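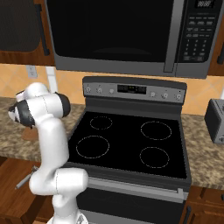 Kitchen with electric range, over-the-range microwave and tiled backsplash (computer rendering).

Tredon opens spare parts service for electric cookers

Tredon will supply spare parts for electric cookers directly to households from April. The service covers 213 parts, including door seals, control knobs, oven lamps and heating elements. Until now these were sold only to repair firms.

Orders placed before noon will leave the Starnov warehouse the same day. Parts can be returned unused within 90 days. Delivery is charged by weight.

"Most calls to our service desk concern a seal or a knob," said Domnica Dumitrescu, head of parts at Tredon. "The customer has the old part in hand and wants the same one again."

Parts are listed by the model number on the rating plate. Where a model is no longer made, stock will be held for 18 years after the last unit was sold. Replacement glass for ceramic cooktops is listed by outer size and ring layout, and must be fitted by a qualified person.
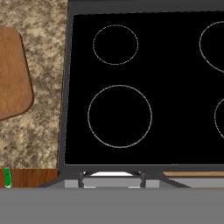 Repair firms

Trade accounts are unchanged. Firms ordering roughly 100 parts a year or more keep their present discount. Questions about trade terms should be sent to Sebastian Stanciu at the Starnov office.

Press contact: Despina Ciobanu, Tredon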